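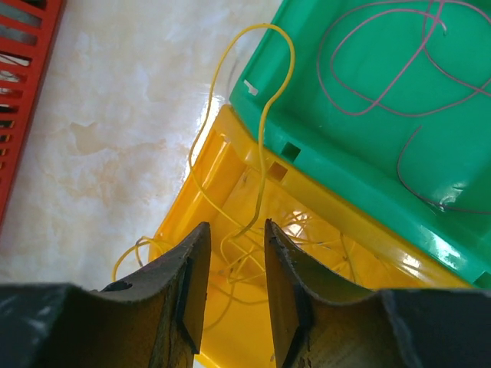

Plastic crates in yellow and green, with a red basket at the left.

How to sort a lifetime's stash of craft thread and yarn in one weekend

I put this job off for years. Then one November I opened the cupboard under the stairs, a carrier bag of wool fell on my head, and I finally got going. I loved it! If you knit, stitch, weave or just hoard, here is the way I do it now.

What you need
A clear floor or a big table
Crates or baskets in different colours
Small scissors
Kitchen scales
Stiff card, cut into strips
A pen and some sticky labels
A blunt darning needle for knots

Step 1: Get everything out
And I mean everything – the tin in the bedroom, the half-made scarf behind the sofa, the bag you were given by an aunt. My heap weighed nearly 3000 grams once I'd taken out the needles and the patterns (and a sandwich box I had been missing for ages).

Step 2: Sort by what it is, then by colour
It is so tempting to go straight for the colours, I know. Try to hold off. Put wool with wool, cotton with cotton, and stranded thread in a pile of its own. I use one crate for each kind and a basket for things I can't name. Ruairí Gilmartin, who taught the weaving class I went to at Doherty Hall, told us to tug a single strand between finger and thumb and feel how much it gives. Wool stretches and springs back, cotton hardly moves. You get the knack of it very quickly.

Step 3: Tackle the tangles
My favourite part, and I'm not joking. Put the kettle on, find good light and lay the tangle down on something smooth and plain. Don't pull! Pulling is how a loose muddle becomes a hard little knot. Spread it outwards with your fingertips first, all the way round, until you can see some air in it. 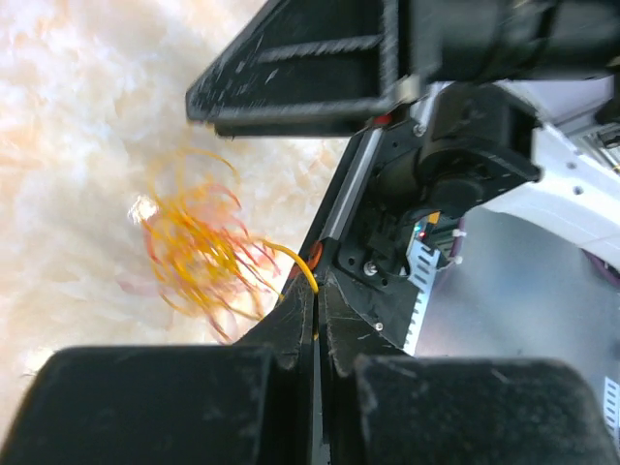
Then look for an end. Ease it back through the loops one at a time, and wind it on to a strip of card as you go so that it can't wander off again. If you meet a real knot, slide the darning needle into the middle and wiggle it gently. I give each tangle as long as one side of a record, and after that the scissors come out. Short bits are fine for stuffing pincushions or for tying labels on.

Step 4: Wind and weigh
Cut a notch in both ends of each card to hold the thread. For balls of wool, write the weight on a label and tuck it inside. My Valholm pattern book asks for 300 grams for a plain hat and scarf set, so I keep anything that adds up to that in one bag, ready to go.

Step 5: Put it away so you can find it
Heavy wool at the bottom, fine thread at the top. I marked my cards from 1 to 63 and wrote the list inside the cupboard door – shade, kind and how much is left. It sounds fussy, but I now shop from my own cupboard first and it feels like a treat every time.

If you get moths
Bag up anything with holes in it straight away and keep it apart from the rest. Hoover the shelves, corners too, before a single ball goes back in.

Next month I'll show you the striped cushion I'm making from the odd balls. It takes 8 colours and I've already changed my mind about two of them.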